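Unit 3: Replacing Windows in Older Houses
Course handout, Home Improvement Basics

Read this before the August session. Bring a tape measure and the survey form.

1. Measuring the opening

Measure the width at the top, middle and bottom of the opening, and the height at the left, center and right. Write down all six numbers. The smallest width and the smallest height are the ones you order from. Then measure both diagonals. If they differ, the opening is out of square and the form needs a note.

Take the depth of the wall as well. Older masonry houses often have deep reveals, and the new sill has to reach past the face of the wall.

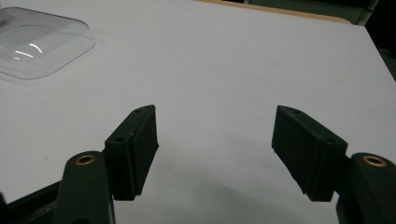
Why order from the smallest measurement?
A window that is a little small can be shimmed and sealed. One that is too big has to go back to the shop or the wall has to be cut.

2. Choosing the glass

Double glazing is two panes with a sealed space between them. The space is filled with air or with a gas such as argon. A low-e coating on one of the inner faces reflects heat back into the room. For this unit we compare two quotes for the same house, one from Jendon and one from Callar. Both cover 3 windows and a back door. The Callar quote comes to 1686 and leaves out removal of the old sashes - check for this on any quote you read.

Safety glass is needed in doors and in low windows beside them. Look up your local code for the exact heights. 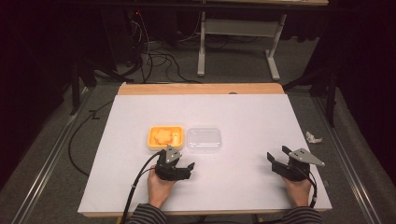
What does fog between the panes mean?
The edge seal has failed and damp air has got in. Cleaning will not help, and the sealed unit has to be replaced, though the frame can often stay.

3. Fitting and sealing

Set the frame on packers, check it for level and plumb, then fix through the sides. Do not overtighten. Open and close the sash after each pair of screws. Fill the gap with low-expansion foam and let it cure before trimming.

Outside, use a backer rod and an exterior sealant. Leave the drain slots at the bottom of the frame open.

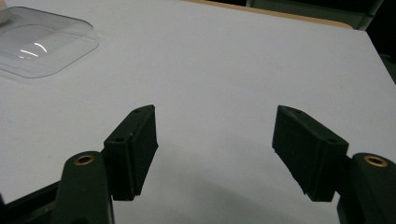

4. Reading for next time

Nestside workbook, pages 78 to 97, on trickle vents and condensation. Avotiņš data sheet on timber frames, first section only. Complete the survey form for one window at home - sketch, six measurements, both diagonals, wall depth.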